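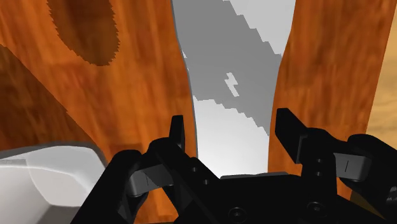
This report covers the equipment part of the Adomthorpe packing project, for the period from August to 11/22/19. As agreed in the last review, we wanted to finish most of the planning in simulation before we order the second gripper. The work is now at the stage where the simulated two-finger gripper is brought over long, smooth pieces, with one open finger on each side of the piece. The shadows in the rendering have stepped, jagged borders, and we would like to improve this before the camera tests, so a small part of the computing budget is kept for it.

Spending. From the equipment line we have used 400 dollars for the software license and 300 dollars for the mounting plates from Gasteck. The plates are delivered. Nothing was paid yet to Sivance, as their offer for the gripper is valid only with a service contract, and we did not ask for service in our plan. We wrote to them and requested a price without it.

Offers. We compared two suppliers, Sivance and Biswas. Biswas is cheaper in purchase, but the fingertips must be ordered separately and the delivery takes roughly 3 months. Our preference is still Sivance – if the new price stays inside the budget line.

Request. We kindly ask for permission to move the remaining travel money to equipment. It would pay for one set of spare fingertips and the cable for the Adomthorpe cell. No additional funds are needed for this period.

Next steps: decision on the supplier, order of the gripper, update of the cell drawing.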